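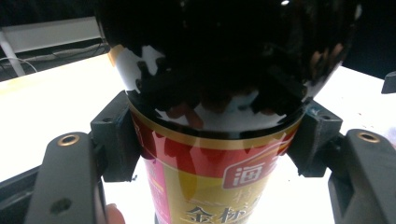
*Fig. 1. Glossy black domed lid on a can, with pale reflections along its lower edge.*

## Week 4: Highlights and the curved surface

Welcome back, everybody, and thank you for the sketchbooks you handed in on Sunday. I have gone through nearly all of them (the Zomach evening group will get theirs next time, I promise) and I was so pleased with how many of you are squinting before you draw. Keep squinting!

Tonight we leave matte objects behind and start on shiny ones. Most of us grow up drawing shine as a little white window in the corner of an apple, and it's a charming habit, but it will hold you back. A shiny surface shows you the room. When you paint a kettle or a spoon you are painting a small, bent picture of the wall and the table and quite possibly yourself.

### Two kinds of light on one object

**Diffuse light** spreads out in every direction. It gives you the slow change from light to dark that we practiced with the plaster eggs, and it carries the object's own color.

**Specular light** bounces off at the same angle it came in. It carries the color of whatever is being reflected, and it moves when you move your head. Try it with a spoon at breakfast – close one eye, then the other, and watch the bright spot jump.

On a very dark, polished surface there is so little diffuse light that the reflections do nearly all the work. Mix your black a bit warmer than you think, and save the pure white for 2 touches at the end. Edges matter too: a reflection can start quite sharp on one side and melt away on the other.

### Why things squash near the rim

A convex surface gathers in a huge slice of its surroundings and crowds it toward the edge. A polished ball shows almost the full 360 degrees of the room, with everything behind the ball pressed into a thin ring. So draw your shapes wide in the middle and let them get skinny and curved as they near the outline.

### For next time

- Two pencil studies of one shiny thing from your kitchen, in different light. Some 20 minutes each is plenty.
- One small painting, any size, in black, white and one earth color.
- Read the Gultumon handout on cast shadows, up to the section on colored light.

The Vusley paper is back in the supply closet, smooth side up please. If you missed the demo, the Ait Ali studio has a drop-in hour before class.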